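Fiden Household Waste Sorting Records

Version 2, March 2018
Maintainer: Rafferty Dvorak

Summary

Fiden is a table of 3000 records of items handed in at the Grullgate drop-off site. Each record gives the material an item was assigned to, its weight, its condition on arrival, and the bin it ended up in. The data was put together to study how often the person at the counter and the person at the sorting bench disagree about what something is made of. It can also be used for teaching basic table work, and the file is small enough to open in a spreadsheet.

The records cover one collection period. Version 1 had the same items but used a different list of materials, and the two versions should not be mixed in one analysis.

Files

records.csv: one row per item, comma separated, UTF-8, with a header row.
materials.csv: the list of material codes with a short definition of each.
second_pass.csv: 600 items that were sorted again by a different person who had no access to the first result.
CHANGES.txt: differences between versions.

All three tables join on item_id. The identifier is a string and has leading zeros. Some spreadsheet programs strip these on import, after which the join fails without an error message. Set the column type to text before loading.

Columns in records.csv

item_id: string, unique.
counter_code: material code given at the counter.
bench_code: material code given at the sorting bench.
weight_g: weight in grams, whole numbers. Empty if the item was too large for the bench scale.
condition: integer from 1 to 5. See the next section.
mixed: 1 if the item has parts of more than one material that can't be separated by hand, otherwise 0.
bin: final bin label.
note: free text, often empty. Notes were typed at the bench and have not been corrected for spelling.

The counter code was always entered first. The bench sorter could see it on the ticket, so bench_code is not an independent judgment. Use second_pass.csv for any agreement measure.

Condition scale

Condition describes the surface and the completeness of an item. It says nothing about whether the item works. Electrical items were not powered on at any stage, and no column should be read as a functional test.

1: in pieces, or a main part missing.
2: whole but cracked, bent or torn.
3: whole, with heavy surface wear, old tape or glue residue.
4: whole, with light wear.
5: no wear found at arm's length under the bench lamp.

The line between 3 and 4 caused most of the disputes. The rule adopted for version 2 is that scratches running in several directions over a large part of a glossy surface count as heavy wear, even where none of them is deep. Tape left on an item is treated the same way as residue. Tape is not recorded as a separate material and does not set the mixed flag.
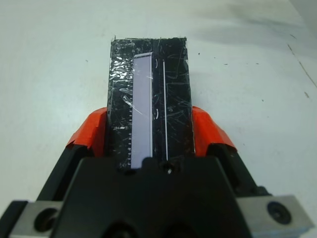 Material codes

The list in materials.csv has a two-level structure. The first letter gives the group (P plastic, M metal, G glass, W wood, F fiber, E electrical, X other) and the digits give the type within the group. A code ending in 00 means that the sorter was sure of the group but not of the type. These codes are valid values and should not be treated as missing.

Painted metal is coded as metal. Paper with a plastic coating is coded as fiber if it tears by hand and as plastic if it doesn't. Version 1 coded all coated paper as plastic, which accounts for most of the changed rows.

Anything with a cord, a battery slot or a circuit board goes to group E, whatever the case is made of. Loose cases with nothing inside go to the group of the case.

Collection

Items came from two sources: walk-in visitors, and the weekly pickup route that serves Zeltby. The source is not stored per row. It was left out because pickup loads were sometimes emptied onto the bench before the tickets were printed, and the source of those items could not be recovered.

The bench scale was replaced during the period. The old scale read low for light items. Weights taken on it have been kept as written. The note field holds "old scale" for those rows, in lower case and without other text.

Known problems

Textiles are underrepresented. A separate clothing container stands at the gate and its contents never reached the counter.

Glass bottles were ticketed by the crate. A crate is one row, with the total weight in weight_g and the word "crate" in the note.

The bin label "hold" was used for items waiting for a decision. The final bin was not written back in every case, so "hold" can mean either undecided or not updated.

Several rows have a bench code in group E and the mixed flag set to 0. This follows the sorting manual, which left the flag blank for electrical goods; blanks were converted to 0 on export. Do not use the flag within group E.

Loading

Read records.csv with item_id, counter_code and bench_code as strings. Treat only empty fields as missing. The Delacroix import script used for version 1 reads the value "NA" in the note column as missing, and it has not been updated for the present column order. It should not be used with version 2.

Planned changes

A version with corrected hold rows is planned for July. Column names will stay the same. Corrections can be sent to the maintainer with the item_id and the column concerned; please leave the original value in the message.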